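How do I get rid of the pale fringe around hair after masking?
Posted 06/07/2020 by kestus_fan in Photo Editing Help

Hi all, first post here so be nice! I'm putting together a poster for my sister's dance school and I need to lift the dancer off a light gray studio wall and drop her onto a dark night sky. The body cut out fine. The hair is a mess. Every loose strand has a pale glow around it and she looks like she's been plugged into a wall socket.

What I've tried so far: the automatic subject selection, then the refine brush around the hair, then output to a layer mask. I shrank the edge by 2 pixels and the glow got thinner but so did her hair, and half the flyaways just vanished. I also tried painting on the mask by hand with a tiny brush and gave up after an hour. 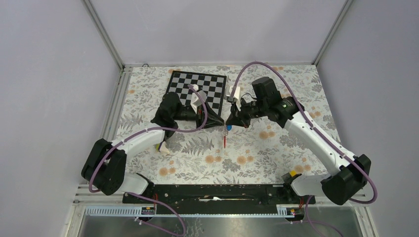 I'm working in Kestus on an older laptop, so anything with ten copies of a full-size layer will slow me down to a crawl. The original is a big file and I'd like to keep it that size for printing. Is there a way to fix the color of the hair edge without eating into the hair itself? Or should I just ask for the picture to be taken again on a darker wall?

mulavero_nights

Don't reshoot, you can save this! The glow is just the old wall showing through the strands, so leave the mask alone and change the color of what's under it.

Make a new empty layer right above the dancer and clip it to her, so anything you paint only shows where she does. Set that layer to Multiply. Then pick a soft round brush, turn the flow way down (I use 5 percent), sample a mid-brown from the solid part of her hair and brush gently over the fringe. It builds up slowly and that's what you want. The pale bits go brown and all the little strands stay put.

If it starts looking muddy, you sampled too dark. Undo and grab a lighter bit. I did a whole set of wedding portraits this way, veils and everything, and the veils were way worse than hair, believe me. One extra layer with a few brush strokes on it shouldn't bother your laptop much either.

Oh, and put your mask back to how it was before you shrank it. You'll want those flyaways.

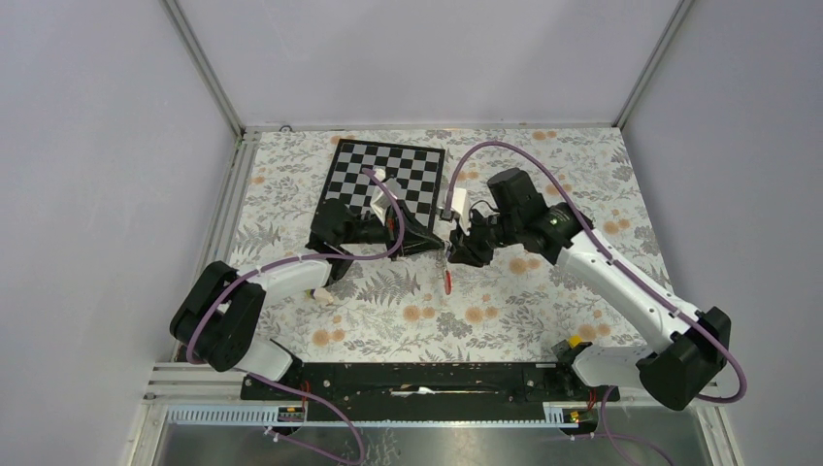 Does the clipped layer still work if I resize the dancer later?

It stays lined up as long as you select both layers and resize them together. Resize only the dancer and the paint stays where it was, so the brown ends up on her cheek or worse. Putting the two in a group first saves you having to remember.

shimada77

get Wusten, it does hair in one click

pixelgravy

I'd do what mulavero_nights said, but there are a couple of things I'd add, having made pretty much this same poster for a theater group last August (night sky and all, they love a night sky).

First, check your background before you fix anything. A pure black sky shows every single flaw. I put a very soft blue glow behind the head, on its own layer between the sky and the person, and a good part of the fringe just stopped looking wrong. It reads like light coming from behind her. If your sky has a moon in it, put the glow on that side or it'll bug you forever.

Second, you can fake strands. Take a hard brush at 2 or 3 pixels, turn on pen pressure if you have a tablet, and draw a few new hairs over the worst spots in a color sampled from nearby. Follow the way the hair is already moving. Five or so strands did it for mine, and then I blurred them a tiny bit so they matched the photo.

Third, your edge may be fine already! I spent an evening zoomed in at some ridiculous size fixing stuff that didn't show at all on the printed poster. Zoom out to the size people will see it, or print just the head on plain paper and tape it to a door across the room.

As for the Wusten suggestion, I tried the trial version and it was good on straight hair and pretty bad on curls. I wouldn't buy it for one poster.

kestus_fan

Thank you!! The Multiply layer worked on the left side on my first go. The right side still has one stubborn patch by her ear where the hair is really blonde, so I'm going to try the drawn strands there tonight. The sky does have a moon, so I'm moving the glow over too.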